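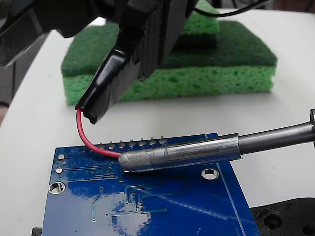 27/08/2023

I have been told three times this summer that soldering is easy. The people saying it all own a fume extractor and a magnifier on an arm, so I take it the way I take skiing advice from Norwegians.

Anyway, I wanted to put a wire on a board. One wire. Arash Jalali gave me a small bag of leftover sensor boards back in October and they've been sitting in a drawer ever since, pins already on, doing nothing. The plan was to use one of them to tell me when the closet under the stairs gets damp. Zohreh thinks I could open the door and smell it. She may have a point.

First came the shopping, and this is where I get grumpy. Go looking for a beginner's iron and you will be pushed toward a kit. The one everyone links to is the Brarix, with a carrying case, a desoldering pump, tweezers, a little stand and a roll of solder so short it's an insult. I bought it. The case is fine. The stand tips over if the cord so much as twitches, and the pump lasted two goes before the spring jammed. My advice is to buy an iron, a heavy stand and a proper roll of solder, and skip anything with a zipper.

Then the tips. All the guides show a needle point, and I don't understand why. A needle point looks precise, which I suppose sells irons, but there's hardly any metal at the end of it to carry heat. I had much better luck once I switched to something blunt. Babak Farahani, who fixed amplifiers for a living, told me this years ago and I ignored him, so he gets to enjoy that now.

I also have doubts about the temperature talk. People will argue over five degrees on a forum for 908 posts (I looked, that really was the number) and then admit at the end that their iron has a dial with no numbers on it. Leaded or lead-free matters. Whether the joint is tied to a big patch of copper matters. After that I turn it up if the solder sulks and down if the flux goes black.

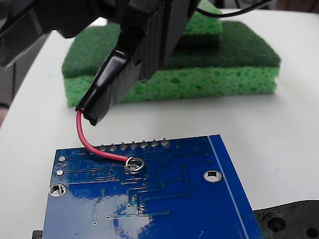 Photo: Homa Abbasi

The pad wants heating along with the wire. That's the one piece of standard advice I'll repeat without complaint. If you melt solder onto the iron and dab it on like glue, you get a ball that sits there looking attached and comes off when you breathe on it. I made a good many of those. Strip only as much insulation as you need, put a little solder on the bare end first, and get the wire lying where you want it before the iron comes anywhere near. A red wire that's trying to spring back up is a miserable thing to solder.

Helping hands, the kind with the alligator clips, I'm still undecided about. Mine droop. Nazanin Soltani swears by a lump of putty and I may go that way. The board itself I just lay flat on the table, on the side that lets it.

As for shiny joints being good and dull ones being bad, I'd be careful. Lead-free solder often sets duller and there's nothing wrong with it. Give the wire a gentle tug and put a meter on it. I trust the meter more than I trust my eyes, and far more than I trust a diagram with a green check mark next to it.

The closet still isn't wired up. I need a longer cable and somewhere to put the battery, and Zohreh has started leaving the door open, so the readings won't mean much anyway.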